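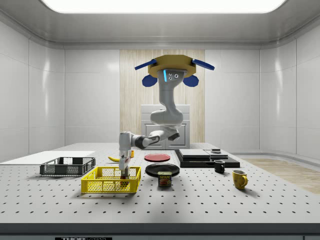
Slavica Krasniqi wrote in to ask if the Mestach folding step stool is worth the money, given that her last one split along the hinge after one winter. I've had mine since March, so I can answer most of that.

It's a two-step stool with a steel frame and ribbed plastic treads. The box says it holds 200 pounds, and I'm close enough to that to notice flex. There is a little on the top step if you stand near the front. Stand in the middle and it feels solid.

Folded, it's nearly 20 inches tall and slides between my fridge and the wall. The latch is stiff. For the first few weeks I needed both hands to close it, and it still pinches if you're careless. The rubber feet grip tile well but leave gray marks on vinyl. Dish soap takes them off.

I also tried the Clarkia, which is lighter and costs $13 less. Its top step is too narrow for my shoes, and I returned it the next Saturday.
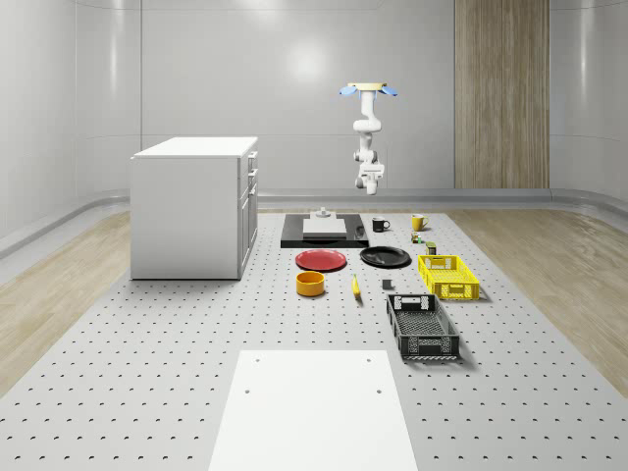

*Hole spacing on a gray work surface.*

As for the hinge, mine shows no cracks. It's riveted through a metal plate on both sides. The paint has chipped where the legs cross, and I touched it up with a marker.

Replacement feet are sold in sets of four, but the store in Skirnport doesn't stock them and I had to order by mail. Mekdes Birhane at the counter looked up the part number for me: 274. Write it on the underside of the stool, as it isn't in the manual.

Four out of five. I'd buy it again, but I'd like a better latch.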